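Section 4: Oiling the top

By now you've got the legs on, the top is screwed down and you've had a look at it from both ends of the room. If you skipped Section 3 and your top is still lying on the floor in its cardboard, go back and do that first. I tried oiling one flat on the floor once and my knees have never forgiven me.

I use Ghaffari hard oil, the clear one. The steps are the same for the tinted kind, except that you'll want to stir it a lot more (the color sinks to the bottom of the can and sits there like mud).

What you need

One can of oil, 400-grit paper, a sanding block, lint-free rags, rubber gloves, a stir stick, and a metal can with a lid that you can fill with water. The water can is for the rags. Get it ready before you open the oil!

CAUTION: Rags soaked in this oil can heat up and catch fire all by themselves. Never ball them up and never toss them in the trash dry. They go straight in the water can, lid on, until you can take them to wherever your town collects that sort of thing.

Getting the surface ready

1. Open the windows.

2. Move whatever lives on the top to somewhere else. Shelves standing at the back edge can stay if they're a pain to shift, but then you'll be working a brush in under them and you'll miss a spot. I always miss a spot.

3. Sand with the 400 paper, following the grain. Light pressure, long strokes, all the way off the end.

4. Vacuum, then wipe with a barely damp rag. Let it dry completely.

5. Get your eye down low and look along the surface toward a window or a lamp. Scratches that run across the grain show up right away from that angle, and if you find some, go back to step 3.

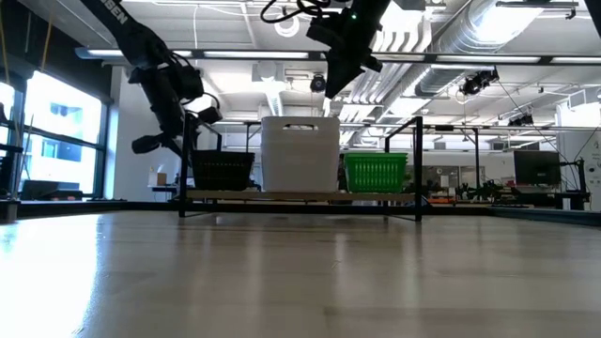 Nafula Rweyemamu wrote in to say that step 5 only worked for her after dark, with every ceiling light off and a flashlight laid flat on the wood. In daylight she had passed the whole thing as smooth, and then the first coat showed her a set of swirls right where she sits. She'd like the flashlight made an official step.

Fair enough, Nafula – consider it step 5a. Kill the overheads, lay the flashlight down, and go along the top slowly. I've done it on my last couple of tables and it's a bit humbling.

First coat

6. Stir the can for longer than you think it needs. Don't shake it.

7. Pour out 200 mL into a shallow dish. For the standard top that's plenty for one coat, and you'll likely have a little left over.

8. Dip a folded rag and rub the oil on in circles, then finish along the grain. Work in patches you can reach without leaning.

9. Wait 15 minutes. Go over any dull patches again where the wood has drunk it all up.

10. Wipe everything off with a clean rag. And I mean everything! If the surface feels tacky under your glove, keep wiping. A thick coat won't protect any better, it'll just stay sticky for a week.

NOTE: Do the edges and the underside lip too. The end grain soaks up far more than the face does, so give it a second helping.

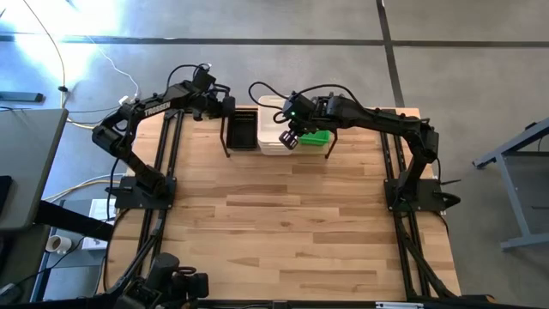

11. Leave it for 18 hours. In a cold or damp room, give it a full extra day. The test is your palm – if it slides, you're good, and if it drags, walk away and come back later.

Second coat

12. Rub down very lightly with the used 400 paper. You want to knock off the fuzz and that's all.

13. Wipe off the dust and repeat steps 6 to 10. This coat will need less oil, so start with half a dish.

14. Two coats will do for a desk. For a kitchen I'd go to three, especially near the sink.

CAUTION: No hot pans, wet glasses or tablecloths for the first week. The top feels finished long before it is, and a plant pot will leave a ring.

If you end up with a sticky patch anyway, turn to Section 6, where I go through the fix with a white pad and a spoonful of fresh oil.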